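4.3 Chargement de la vaisselle

Le lave-vaisselle Pridomis est livré avec le panier supérieur en position haute. Vérifiez cette position avant le premier chargement : elle détermine la hauteur disponible dans le panier inférieur.

Réglage du panier supérieur

1. Tirez le panier jusqu'à la butée.
2. Relevez les deux leviers latéraux.
3. Abaissez le panier en le maintenant des deux côtés, puis relâchez les leviers.
4. Contrôlez que le panier est horizontal et que le bras d'aspersion tourne librement.

Remarque : la hauteur utile du panier supérieur abaissé est de 233 mm. Les verres à pied plus hauts se placent en bas, dans le support Nakpan (accessoire, voir section 9).

ATTENTION : ne réglez jamais le panier lorsqu'il est chargé.

Chargement du panier inférieur

5. Retirez les restes d'aliments. Un rinçage préalable n'est pas nécessaire.
6. Placez les assiettes entre les picots, face creuse vers le centre de la cuve.
7. Rabattez les rangées de picots arrière pour les casseroles et les plats.
8. Inclinez les pièces creuses afin que l'eau s'écoule.
9. Faites tourner les deux bras d'aspersion à la main. S'ils heurtent une pièce, déplacez celle-ci.

ATTENTION : les couteaux se posent lame vers le bas ou à plat dans le tiroir supérieur.
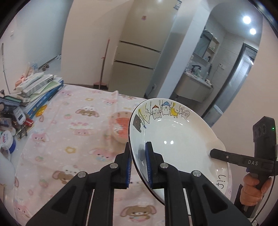 Les décors posés sur émail résistent inégalement aux détergents alcalins. Consultez l'indication du fabricant sous la pièce ; en son absence, lavez à la main. La consigne vaut aussi pour la vaisselle d'enfant, par exemple un grand bol blanc dont le bord intérieur porte une frise d'animaux peints, ours et chats. Si un tel bol est déclaré compatible, utilisez le programme Délicat (P3) et laissez un espace entre son bord et les pièces voisines.

Remarque : avec le programme P3, n'utilisez pas de pastilles multifonctions. La durée du cycle est trop courte pour leur dissolution complète.

10. Fermez la porte jusqu'au déclic.
11. Sélectionnez le programme (section 4.4).

En cas de code E4 à l'affichage, reportez-vous à la section 7.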